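Section 4: Measuring and Hanging Sheers

Okay, you've got your Lokudness track kit out of its tube and you're itching to drill. Hold off a little longer! I've hung these in three apartments now, and every mistake I made was made with a tape measure in my hand.

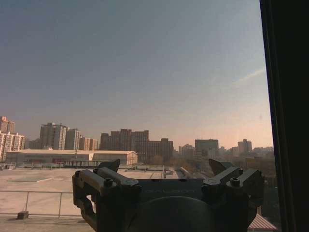
Big window, city view

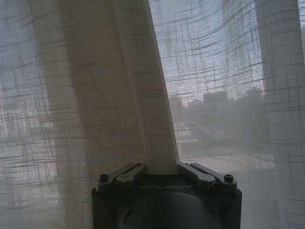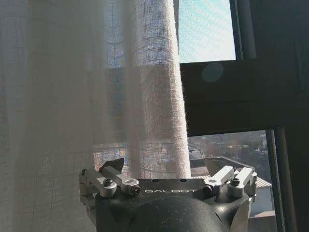
4.1 Before you drill

1. Measure the width of the window at the top, then again at the sill. Write down the bigger number. Mine were different by more than I'd like to admit.

2. Add extra on both sides so the fabric has somewhere to go when it's open. I'm happy with 300 mm a side. Marwa Berrada, who sewed my last pair, likes 400, but she has longer walls than I do.

3. Measure the drop from the track line down to the floor in three spots. Use the shortest one, then take off a finger's width.

Note: The track comes in 747 mm lengths that click together. Try to keep a join away from the middle of the window – the gliders can snag there.

4.2 Putting up the track

4. Mark your bracket holes in pencil. Put one bracket close to each end, one on each side of every join, and spread the rest out evenly.

5. Check your marks with a level. Ceilings lie (mine in Plinatville slopes like a ski run), so if the level and the ceiling disagree by a lot, split the difference and step back for a look.

6. Drill, plug, and screw the brackets in. Snap the track up from the back edge first, then push the front until it clicks.

Caution: Check for wires and pipes before you drill, and don't stand on a windowsill to reach. Get a proper stepladder.

4.3 Hanging and dressing

7. Load the gliders before you fit the end stop. I always forget and have to start over.

8. Hook the fabric on from the outside edge toward the middle.

9. Run your hands down each fold from top to bottom, then tie the whole stack softly with ribbon in two or three places. Leave it overnight if you can.

10. Take off the ribbon and slide the curtain back and forth a few times. If it sticks, wipe the track with a dry cloth. Please don't oil it, it'll mark the fabric.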